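Kukton Countertop Tea Chest, Eight Compartments

Item 334
Ships in two business days

Overview

The Kukton tea chest holds bagged tea in eight compartments under a hinged lid. It is made for home kitchens, break rooms and small guest houses that keep several kinds of tea out at once. The body is solid beech with a clear oil finish. The dividers lift out, so two compartments can be joined for larger pouches or for sugar sticks.

Each compartment takes standard square and rectangular bags in paper envelopes, stood on edge. Pyramid bags fit too, but you will get fewer of them in. Loose tea should stay in its own tin. The lid closes flush but is not airtight, and tea without a wrapper will lose flavor in a few weeks.

What is in the box

Tea chest with lid fitted
Six removable dividers
Four felt feet, self-adhesive
Small bottle of finishing oil
Care card

Sizes and finishes

The chest comes in natural beech or dark stain. The price is the same for both. Stain color varies a little between batches, so if you are ordering several for one room, put them on one order and ask us to pack from the same batch.

The larger Zerkidis chest has twelve compartments and a drawer underneath. It uses the same dividers. If you go through a lot of tea in a day, or want room for stirrers and sweetener, that is the one to get. The Zerkidis does not fit under most low wall cabinets with the lid open, so measure first.

Setting up

Wipe the inside with a dry cloth before filling. Stick the felt feet on at the corners and leave the chest standing for an hour before you slide it anywhere. Fit the two long dividers first, then the short ones. They should push in by hand. If one is tight, rub the ends with a bit of candle wax. Do not sand the slots.

Keep the chest away from the kettle. Steam raises the grain and will warp the lid over time. A spot next to the sink is no better. We have replaced lids under warranty for split joints, but water damage is not covered.

Care

Dust with a soft brush. For tea stains, use a cloth wrung out in warm water with a drop of dish soap, then dry right away. Oil the outside twice a year. April and October are easy to remember. Never oil the inside, as the tea will pick up the smell.

To take sticky label marks off the lid, use 400 grit paper with the grain, then re-oil.

In the kitchen

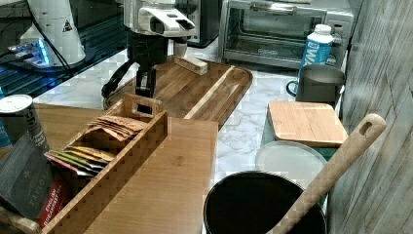
Photo: Fergus Moffat

A tea box takes up little counter depth and sits well with a serving tray. The Fodano bamboo tray is sold separately and carries a pot and four cups. It can go behind the chest when it is not in use.

Customer comments

"Bought the beech one for the office. Dividers were stiff at first, fine now." Archie Matheson

"Good box. I wish the lid stayed up by itself at less than a full open." Eilidh Gillies

"We have three at the guest house and the hinges have held up. One arrived with a scratch and was exchanged." Olesia Kovalchuk

Spare parts

Dividers, hinges and felt feet are kept in stock for both chests. Part 182 is the short divider and fits either size. Please give the finish when ordering hinges, as the dark chest uses black screws.

Returns are accepted within 30 days if the chest has not been oiled. For orders to more than one address, write to Donnie Carnegie in customer service before you check out.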